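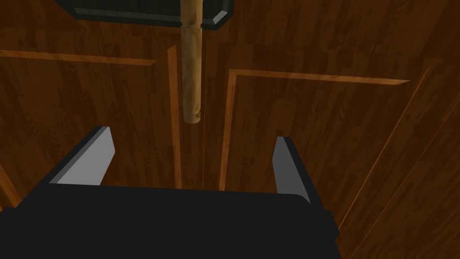
Hammer with a wooden handle, above the gripper (computer rendering).

Progress report to the Henen Fund, Friday, October 30, 2020

Hi all, good news first: the trailer tie-down project is moving again! We lost most of April waiting on ratchets from Finent, but the whole order is in now and 600 straps are cut, sewn and tagged. Kemppainen ran the pull tests for us and 12 straps failed at the stitching, all from the same batch, so we pulled that batch and changed the thread (a heavier polyester — slower to sew, sadly).

Spending stands at $978 under budget. I'd like to put that toward wheel chocks for the Pleltura loading clinics, if that's okay with you. We've held 5 clinics so far and riders keep asking for them.

Still open: the printed load chart, and soft loops for bikes with wide bars. I'll send the chart proof as soon as the printer gets it back to me.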